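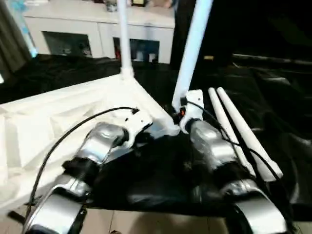 Nekent pole shelf, the small white one. Three stars, maybe three and a half on a good day

Quick one, I have to be out of the house soon.

Bought this for the corner by the back door. Base, poles, shelves that slide down over the poles. I wanted something light I could move when I mop. No drill, no screws, no little bag of hardware to lose. That part is true. Everything pushes together by hand.

Putting it together

Put a cloth down first. Seriously. I used a piece of black fabric I had left over from curtains and it was the best decision of the whole evening. White parts on a dark cloth, you can see every one of them. Also keeps the base from skating around while you lean on it, and you will be leaning on it.

Start with the base. It's a molded thing, all angles and ridges on one side, and the instructions show it from an angle that doesn't match how any normal person would set it down. I had it the wrong way up for a while. The poles go in at the corners. Pole goes in, feels done, isn't done. Push again, harder, with a bit of a twist. There's a click on mine but it's a quiet one and with the dishwasher running I missed it both times.

The poles are not all the same at both ends, so look before you push. One end is a little thicker on some of them. Thick end is for the next level up. I got one in backwards and getting it out again took more swearing than the rest of the job put together. If that happens to you, wrap a rubber band around the pole for grip. Don't use pliers, I did, now there's a mark.

Do the corners in order, going around. I did opposite corners first like you would with a car wheel and the second pair went in at a lean. Came out again. Went around in order. Fine.

Takes one person but two is nicer for the shelves, one to hold the poles upright and one to push down. Callum came over to help and mostly ate chips, but he did hold the poles.

Instructions

Bad. One sheet, drawings only, tiny. Step 2 and step 6 are the same drawing as far as I can tell. Parts are lettered on the sheet but not on the parts. I emailed Nekent about it and got a reply from a Markos Stefanou the next morning with a bigger PDF attached, which was nice of him, but why isn't the bigger one in the box? Anyway ask for it before you start. My order number ended in 2539 and that's all he needed.

How it's holding up

Had it since June. Lives by the back door, holds dog stuff, sunscreen, a bag of potting soil on the bottom level that probably shouldn't be there. No sag that I can see. A bit of wobble if you bump it with a hip, more than my old Hornside had, but the Hornside weighed a ton and rusted. This won't rust at least.

Wipes clean easy. Shows dirt easy too, white does. Muddy paw prints come off with dish soap. A coffee ring did not, so there's a ring.

I have moved it maybe once a week for mopping and the base stays together when you lift it from the base. Do NOT lift from the poles. Poles come up, base stays on the floor, sunscreen everywhere. Ask me how I know

Compared to the Quintana

My neighbor Achilleas has the Quintana one, which is similar and costs more. His poles screw in. Slower to build, much stiffer. If you're putting books or anything heavy on it, get that. If it's towels and shampoo and you rent and move a lot, the Nekent is fine and comes apart flat again, which his kind of doesn't.

Good
Light
No tools
Customer service answers
Packs down small

Not so good
Instructions, see above
Poles feel seated when they're not
Wobble
Marks if you so much as look at it with pliers
The feet are sold seperately?? for a shelf??

Would I buy it again. For a bathroom or a laundry corner, yes. For a kid's room no, they'd have it down in a day. I'd wait for a sale though, full price is a bit cheeky for plastic.

Last thing, the box. Mine came with one corner crushed but nothing inside was broken. Check the long poles for bends before you recycle the cardboard, lay them down next to each other on the table and you'll see it right away if one's off. Mine were ok. They'll want the box if you return it, the whole box, so dont cut it up like I did.

Edit: got the feet. They help with the wobble some. Still think they should be in the box.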